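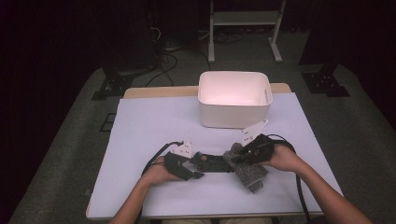 6 min read

I have owned storage bins in every price bracket, including one that came with a booklet, and the one I keep reaching for is the Ostusach in white. I bought it in March, when the cleaning cloths had taken over a kitchen drawer and part of a second one. It's a plain open box in white plastic with rounded corners and sides that taper slightly toward the bottom, and there's a slot in the end wall to put your fingers through. A gray felt cloth goes in it crumpled, the way it came off the table, and I consider this the whole appeal. If you fold your cleaning cloths, I wish you well, and you can skip to the part about the handle.

Let me get the money out of the way. The two-pack was $5 at the Hinrichs near us, from a cardboard display by the registers where they also keep the batteries and the regret candy. The Firkow bin I had before cost nearly four times that for a single, and it had a lid. I was proud of the lid for a week. Then I noticed that every cloth in the house was being left on top of it, because lifting a lid is one more thing to do and my household draws the line at one more thing.

So, no lid. The Ostusach is open on top and stays that way. You can throw a cloth in from across a small room, and I have, with a success rate I'd call promising.

The handle slots are the best thing about it and also the thing I'd complain about if you got me started. They're the right height and they hold three of my fingers comfortably. The fourth finger has to wait outside. The edge has been left a bit sharp from the mold, and with a light load you don't feel it. With a heavy load (I tried it with canned tomatoes, for science and also because I was moving canned tomatoes) it leaves a groove across your knuckles that lasts through dinner. Two minutes with fine sandpaper fixed mine. I shouldn't have had to do it, but at that price I've sanded worse.

White was a choice I expected to be sorry about. Felt sheds, and gray felt sheds gray, so there's always a little fuzz sitting in the corners. Rounded corners help a lot here. One wipe and the fuzz lets go, whereas the Firkow had square ones with a tiny ridge, and I ended up in there with a toothpick like a dentist. White also means you can see into the thing. My old navy bin was basically a hole. I once lost a microfiber cloth in it for most of a winter, and it was the only cloth in there.

The taper is the usual trade. It means the two bins nest, so the spare lives inside its twin and takes up no room at all. It also means you lose a little space at the bottom, and if you line several up on a shelf there's a V-shaped gap between each pair that collects clothespins. They nest a bit too well, too. Leave them together for a month and you'll be sitting on the floor with one between your feet, pulling. My neighbor Nima Mahmoudi runs the hot tap over the outer one first, and I've started doing it her way without telling her.

As for the cloths, I've been using the Esdale gray felt ones, and since people always ask, they're fine. They're good on dust and useless on anything spilled. They look better crumpled than any cloth has a right to, and they don't slide around on a smooth tabletop. I wouldn't polish glasses with them unless you like your wine with a nap.

Oduor Rweyemamu wrote in after my last bin review to say that I'd given 900 words to a rectangle and could I please say next time whether it survives being dropped. It does. Mine has gone down the basement stairs twice, once with me following it at a dignified distance, and it has a scuff on one side and no cracks. I haven't left it outdoors over a winter, so I can't tell you about frost.

Things I'd change: smooth the slots, add a bit of texture underneath so it doesn't skate along a shelf when you pull a cloth out in a hurry, and put the price sticker on with something other than whatever they use on aircraft. I got most of mine off with cooking oil. The rest is a permanent feature.

Four stars. I bought another two-pack.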